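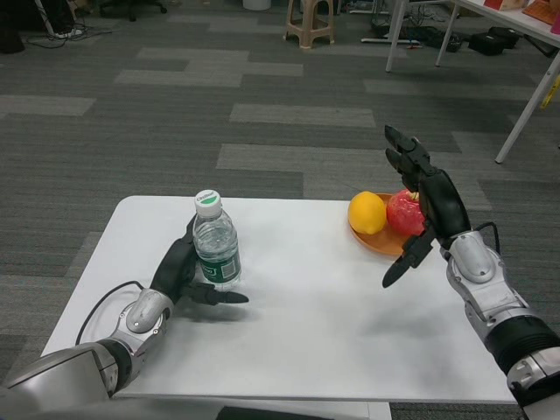
Refreshment points, second floor: revised arrangement

From July the staffed counter on the second floor of the Boritz building closes at 14:00. After that time water and fruit are self-service from the small white tables. The arrangement was tried in the Plesanow wing during the spring and carries over with two changes, both listed further down.

Each table is stocked with still water in small screw-cap bottles and whole fruit on a plate. Apples and lemons are the standing order. Pears were dropped after the trial as they bruised in the delivery crates. Lemons are meant for the tea station, where a board and knife are kept, and should be cut there. Juice on the table tops leaves a dull patch that the normal cleaner does not lift.

Stock is delivered by Brinkmann at 07:30. The weekly quantity for the floor is 290 bottles and 40 kg of fruit. Consumption in the last month of the trial was 639 bottles across both wings, well under the order, so the quantity will be looked at again at the end of the quarter.

Changes from the trial:

Plates replace the wire baskets. Fruit is set out in a single layer with nothing stacked. Plates have a raised rim and should be carried level with both hands. They go through the dishwasher on the short programme, upper rack only.

Opened bottles are no longer left on the tables overnight. Anything with a broken seal at 18:00 is emptied and the bottle put in the recycling crate by the lift. Write your name on the label if you intend to come back to a bottle during the day. Caps stay on the bottles for recycling.

Tables must stand fully on the carpet tiles, clear of the floor boxes. The tiles are laid without adhesive and will creep if a table is dragged, so lift it by the short ends. Loose or raised tiles are reported through Ziro under "Floor finishes", giving the nearest column number.

Spare plates are in the tall cupboard opposite room 18. Requests for other fruit go to Ute Stüber before noon on the day before delivery. Chilled water is not part of the order; the dispenser beside the stairs is unaffected.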